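[Dencombe-list] Re: Stall sheets, the switch, and what I need from you all

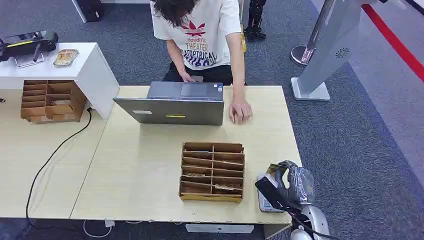
At the laptop, light wood table.

Hi all

Quick one before work, well it was meant to be quick. Replying on list so everyone has it, as I've now had the same question from four directions. Dwight's message is quoted below in bits with my answers under each bit. If you only read one thing read the part on table numbers.

Dwight Wong wrote:
> Can somebody please tell me in plain words whether we are still using
> the old sheet for the book fair or the new one. I have both on my
> computer and they don't agree. The old one says 136 tables and the
> new one has fewer rows than that, and I can't see which are missing.

New one. Please please stop typing in the old one. I've left it where it was so people can look things up but anything you add there is lost as far as the fair goes.

136 is right, that hasn't changed. We have 136 tables in the hall plan same as last time. The new sheet has one row per seller and not one row per table, so someone with three tables is one row with a 3 in column D. Add up column D and you get 136. I did it twice last night. If you get something else you have probably got a filter switched on — look for the little funnel at the top of a column and clear it.

> Also what happened to the notes? I had a lot of notes in the old one
> about who wants to be near a socket and who can't be next to who.

Moved, all of them, into the column called Wants. Some are cut short where they were very long, sorry, the import did that and I only noticed after. Nullden Books had a whole paragraph about the lorry and now it stops after "if the driver". If yours looks chopped go back to the old sheet, copy the full note and paste it over. I've done A to H.

The can't be next to who stuff I have NOT moved. It's a shared sheet and sellers can see it now. Send me those off list and I'll keep them on paper.

> Third thing. Tillman have rung me again about the hall hire and want
> to know if we are having the side room. I said yes because I thought
> we were. Was that right?

Yes that was right. Side room is ours from 7 in the morning, same as the main hall. Main doors not before, the alarm is on a timer and last year two people set it off carrying crates in by the kitchen. Tillman weren't nice about it and I don't blame them. So 7, front entrance, nobody early please, even if you can see a light on.

Side room is for maps, prints, postcards and sheet music. Not childrens books, that was the idea in the spring and we dropped it as the pushchairs couldn't turn in the corridor.

> And the money. I have 2,905 in my book as table fees received and
> the new sheet says something else at the bottom.

2,905 is correct, I've got that too going by the bank. The total at the bottom of the sheet was adding up what people owe, paid or not. I've renamed it Due and put a second one next to it called In. In now says 2,905. If you take a cheque please put it in the In column the same day with your initials. A couple came in with no name on the back and I spent an evening on the phone.

> Finally I don't think the older sellers are going to manage with a
> web form. I had Zurkurard on the phone and he is very unhappy.
>
> Dwight

Ok this is the one I've thought about most.

I don't want anyone to drop out over a form. Zurkurard Maps has been at Dencombe longer than I've been on this list and I'd sooner fill it in for him, which I've offered to do, and he's said he'll ring me Saturday. Anyone else in the same boat can do any of these:

Ring me after six and I'll type while you talk. Takes about as long as making tea.

Post the paper form. It's the same one as last year with the old price crossed out. Dwight has a pile.

Ask another seller to put you on theirs. Fine by me, just say so in Wants, otherwise I'll think you're sharing a table and give you one between you.

What I can't do is take bookings from a chat in the car park. I know we always have. I lost 2 that way last time and both were upset, rightly, and one of them had driven a long way with a van full.

Now TABLE NUMBERS. This is the part I need done.

The hall have changed the layout. The row along the back wall is gone, fire exit has to be kept clear all the way across, and those tables come forward to make a short extra row in the middle. So if you've had the same number for years it may not be the same spot. Your number on the sheet is a NEW number. Don't go by memory and don't go by the plan stuck up in the kitchen, which is the old plan and which I keep meaning to take down.

Open the new plan (attached to my message before this one, not the one before that, that one had the stage the wrong way round). Find your number. If you hate it, reply to me only and tell me what you hate about it. Too near the door, too dark, too far from the loos, whatever it is. I can swap a fair few but I need the reason or I'm only guessing. First come first served and I'm going to stop swapping at the end of the month so the labels can be printed.

Sockets — there are fewer along the left side than the old plan says. Two of them have been dead since the decorating. If you need power for a lamp or a card reader and you're on the left, bring a long lead and tape for it. Hall have said any lead across an aisle has to be taped flat or it comes out. They do check.

Things people have asked that I'm just going to answer:

Can I bring my own bookcase? Yes if it stands behind your table and not beside it. Nothing over head height in the middle rows, it blocks the light for whoever is behind you and we had words about it last year.

Is there a trade hour? Yes, same as before, sellers only, then public. Please don't sell your best things to each other before the public are in and then tell me it was a thin fair.

Will there be soup? Don't know yet. Kitchen is waiting on an answer about the urn.

Can I pay on the day? No. Sorry. Used to be yes. It's the thing that made the numbers not match and I'm not doing it again.

Parking, unload at the front and then move. The school side is not ours this year. I've asked about the field but if it's been wet they won't open it and in December it has generally been wet.

Dwight, on the posters, I know you asked seperately. I've got the old artwork but only as a picture so I can't change the words on it. If anybody has the original file, I think it was done by somebody's daughter, please have a look. Otherwise I'll do a plain one. It will be very plain. Black letters, the name of the fair, the place, the time. I'm not designing a border.

One more about the sheet and then I really have to go. Please don't sort it. If you sort by one column and not the rest, everybodys names end up next to somebody else's tables, and it saves itself, and it doesn't ask. It's been done once already and I put it back from a copy. If you want it in a different order make your own copy and sort that to your hearts content. I've put a tab called Play In This One for exactly that.

Also if you can't open it at all, it's nearly always that you're signed in with a different address from the one on this list. Tell me the other address and I'll add it.

I'll send the next version of the plan when I've had your swaps. Reply to me for table things, reply to the list for lifts and anyone wanting to share a van. Somebody was offering shelving as well, the folding kind, would you mind sending that round again as I've deleted it by accident.

Right, bus.

M.

--
You are getting this because you are on the Dencombe sellers list. To come off it, reply with the word remove in the subject line.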